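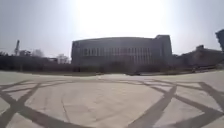
by Imogen Greenwood

Print and File Delivery FAQ
Last revised June 2010

When will my proofs be ready?
Portrait proofs are posted to a private gallery 10 business days after the session. Family sessions with more than 8 people take longer, as group frames are checked one by one for closed eyes before posting.

How long does the gallery stay online?
60 days. After that it is taken down and the files move to offline storage. A gallery can be reposted once at no charge. Further repostings are billed at the archive rate on the price sheet.

Why is there a mark across the proofs?
Proofs are low-resolution files for selection only. The mark does not appear on prints or on purchased files. Proofs should not be printed or used to judge sharpness.

The colors on my screen do not match my prints. Which is correct?
The print. All files are edited on a calibrated monitor, and most home and office screens are set too bright and too blue. If a print looks wrong in daylight, send it back and it will be compared with the file.

What crop will I get?
Files come out of the camera at a 2:3 ratio. A 4x6 or 8x12 uses the whole picture. An 8x10 does not -- part of the long side is lost. The crop preview in the cart shows where the cut falls, and it can be moved before the order is placed.

Which paper is used?
Pondari luster is the standard stock for all loose prints. Matte is available on request. Gloss is no longer offered. Albums are bound by Koutsoukos and use their own heavier paper, so a print and an album page from the same file will differ slightly in contrast.

Can I order the digital files?
Yes. They are supplied on disc as full-size JPEGs in sRGB. Raw files are not supplied. The disc includes a print release for personal use; it does not cover resale, contests or advertising.

Can I pick up my order?
Orders can be collected at the Pulcombe studio from 9 a.m. on weekdays. The Diston office handles consultations only and does not hold finished work.

What if a print arrives damaged?
Keep the packaging and write within 9 days of delivery, giving the order number and the print size. Replacements go out with the next lab run.

Are prices changing?
The current price sheet is valid through the end of September. Orders paid in full before then are filled at the current prices, including albums still in layout.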